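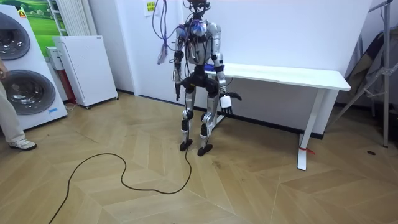 1. The back room, laundry end. Chevron parquet, white walls and furniture.

The Durnau Apartment, Room by Room
Photos and grumbling by Noreen Fahy
Posted Nov 17, 2021

People keep asking to see the apartment now that the floors are finished, and I keep saying I'll have them over, and then I don't. So this is the tour. You don't have to take off your shoes, and I don't have to buy cheese.

A little background for anyone who missed the years of complaining. Rosalie Kofler and I took the place over in March from Hubert Haslinger, who had kept it in what he called original condition. He meant the wiring. Rosalie picked the paint, which is white. There were 13 whites on the shortlist, and I was asked for my opinion on every one of them. Click any picture for the larger version, unless you're on a phone, in which case squint.

More about the back room
The parquet was under two layers of carpet and one layer of something I'd rather not discuss. Liesl Brunner brought it back to life, and charged accordingly. I used to think of chevron as something that happened to other people.

The washer and dryer are stacked because the bathroom is the size of a coat. Two round windows, one on top of the other, and I've caught myself watching both like a double feature. The plot is mostly towels.

The meadow poster was my contribution. Rosalie wanted the wall left plain so that it could "breathe." I said a meadow breathes better than a wall does, and for once I got the last word. It hangs over the laundry, where it can think about line drying.

Our white table is officially for folding. It's an excellent height for folding. I have this on good authority from people who fold.

2. Hallway, facing the front door
All 30 feet of it. You could bowl in here, and the people downstairs have asked us not to.

3. Hallway, facing the other way
Same hallway. I took the trouble, so you're getting both. The coat hooks are from the Trummer catalog and hold one coat each, provided it's a summer coat.

4. Kitchen, morning
The light is lovely until ten past nine, when it hits the faucet and blinds whoever is making coffee. We've learned to pour by ear.

5. Kitchen, the drawer
Every kitchen has one. Ours has batteries, string, birthday candles in an unlucky number, and a key that fits no lock in the building. Hubert says it isn't his. Hubert says that about most things.

6. Kitchen shelf
Ginevra Testa put this up in an afternoon with a borrowed drill and a level she didn't trust. It's straight. The wall isn't, so the shelf looks crooked, and she has to explain this to everybody who comes in.

7. Bathroom
Taken from the hallway, as I couldn't get myself and the camera in there at once. The tile is new. The window is old and opens when it's in the mood.

8. Bedroom, with bed
The bed came up the stairs in pieces and will go down the same way, if it ever goes down. Some 150 screws. I had four left over and have slept lightly ever since.

9. Bedroom closet
The door sticks in humid weather. Consider it a seasonal closet.

10. Living room, the good corner
I own one good chair and this is where it lives. The lamp is Rosalie's. Custody of the corner goes to whoever gets home first.

11. Living room, the other corner
Boxes. We moved in months ago and they're labeled "misc," "misc 2," and "important misc." I haven't needed anything from the third one yet, so I've started to doubt the label.

12. Balcony
Seats two if both of them are fond of each other. The geraniums are from Liesl and came with written instructions, which I followed for a whole week. They're leaning toward the neighbors' side now, and I can't blame them.

13. View from the balcony
The back of the Reltthorpe Street bakery, including its vents. On weekdays the air smells of rye bread from five in the morning. The listing called this "close to amenities."

Still to come: the cellar, once I've found the light switch, and a proper picture of the front door when the second coat of paint has gone on. Rosalie has narrowed it down to six greens.

If you spot your casserole dish in the kitchen pictures, yes, it's yours, and you can have it back. Write to me first so I can wash it.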